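Nellurby village shop: my opening checks, with comments

I do this walk round before we unlock, usually with a tea in one hand, and I've typed it up so whoever covers in May can follow it (hello Riku!). Tick, cross, or write something rude in the margin.

1. Front door and mat
OK. The door closer is still a bit keen, so mind your heels. Mat lies flat now that I've turned it round, but the corner nearest the till wants watching.

2. Fire exit
OK after a nudge. Somebody had left a cage of squash bottles in the back passage again. I moved it, and I'll keep moving it, but please can deliveries go in the stockroom first? Push bar works fine.

3. Extinguishers
Both gauges in the green. The one by the office has lost its little sign, so I've asked Kovács to bring a new one when they come for the service.

4. Shelving and crisps
OK. Give each shelf a gentle push down with a flat hand, and if it rocks or clicks, empty it and tell me. Nothing heavy up top, please, crisps and light stuff only. Dates checked too, older bags to the front. 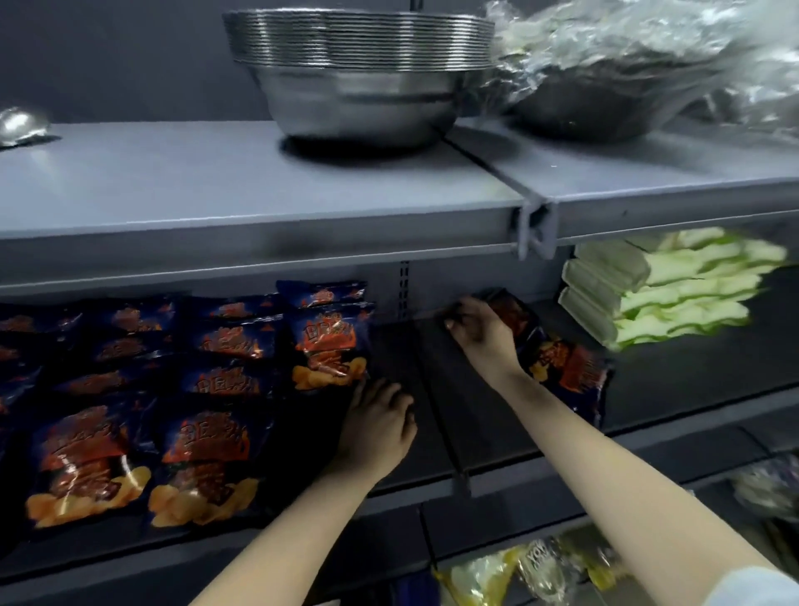 5. Fridges and freezer
Dairy fridge read 5 at opening, which I can live with, but I'd like it lower. Sandwich fridge 2, lovely. The freezer lid seal has a split near the hinge (Brurkell have the part on order, they tell me). Write the readings in the red book even if they look the same as yesterday's!

6. Steps and kick stools
One cross here. The tall steps from Orivberg have a loose rubber foot, so they're tied up in the office with a label on. Use the kick stool, and if you can't reach from that, leave it for me.

7. Lights and alarm
All lights working bar the one over the greetings cards. Alarm test done, 30 seconds, and the dog next door joined in as usual.

Still to sort: freezer seal, steps, card light, extinguisher sign. Riku Yagi has the spare key to the office and the red book lives on the hook behind the door.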